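Atelier Sesby – Conseils pratiques

Bien montrer un geste à un poste à deux bras : préparation, guidage, enregistrement

Les recommandations réunies sur cette page s'adressent aux utilisateurs des postes de démonstration de l'atelier, qu'ils travaillent par guidage manuel ou par commande à distance. Elles complètent la notice du logiciel Takeck, sans la remplacer.

Préparer le plan de travail

Retirer du plateau tout ce qui ne participe pas à la tâche. Un tournevis oublié dans un coin sera enregistré au même titre que la pièce à saisir.

Délimiter la zone de dépose par un contour de couleur franche, nettement distincte du plateau. Le contour doit rester identique pendant toute la série. S'il doit être déplacé, ouvrir une nouvelle série et le consigner dans le cahier de poste.

Disposer les pièces à portée du bras qui les prendra. Un bras presque tendu perd en précision et impose à l'opérateur des corrections que l'on retrouvera ensuite dans le mouvement reproduit.

Laisser aux câbles une boucle suffisante pour accompagner la rotation du poignet. Avant la première prise, amener chaque articulation lentement vers ses positions extrêmes utiles et vérifier que rien ne tire ni n'accroche.

Répéter en simulation

Toute tâche nouvelle est d'abord répétée sur le poste simulé, pinces ouvertes et zone de dépose libre au départ. L'opérateur y règle l'ordre des gestes et le partage du travail entre les deux bras.

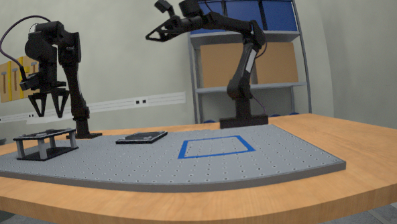 Combien de démonstrations faut-il enregistrer avant un premier essai de reproduction ?

Pour une tâche simple de prise et de dépose, l'atelier demande 10 démonstrations complètes en vue d'un essai de contrôle, puis environ 300 pour une série destinée à l'apprentissage. Une série plus courte mais régulière est préférable à une série longue où l'opérateur a changé plusieurs fois de méthode.

Conduire la démonstration

Partir toujours de la même position de repos. Marquer un bref arrêt avant la fermeture de la pince et un autre après la dépose.

En guidage manuel, tenir le bras par l'avant-bras et jamais par les doigts de la pince. Garder l'autre main hors du champ des caméras.

En commande à distance, régler le siège et les poignées avant de commencer. Les gestes amples et lents passent mieux que les petites reprises successives. Lorsque les deux bras interviennent, n'en déplacer qu'un à la fois tant que la tâche le permet ; le second attend en retrait, pince ouverte.

En cas d'erreur, interrompre la prise et la supprimer aussitôt. Une pièce rattrapée de justesse ne constitue pas une bonne démonstration, sauf si la série porte précisément sur la reprise d'erreur. Celle-ci reçoit alors un intitulé séparé.

Varier sans désordre

Déplacer légèrement la pièce de départ toutes les quatre prises, en restant dans les limites prévues par la fiche de tâche. Éviter de modifier dans le même temps l'éclairage et l'orientation de la pièce.

Ranger et nommer

Relire la première et la dernière prise de chaque série avant de quitter le poste. Le nom du fichier comporte l'intitulé de la tâche, le mode de guidage et le numéro de série. Les initiales de l'opérateur figurent dans le cahier, non dans le nom du fichier.

Ramener les bras en position de repos avant la coupure de l'alimentation. Les doigts de pince usés sont à déposer dans le bac Stotis, référence 11, à l'entrée de l'atelier.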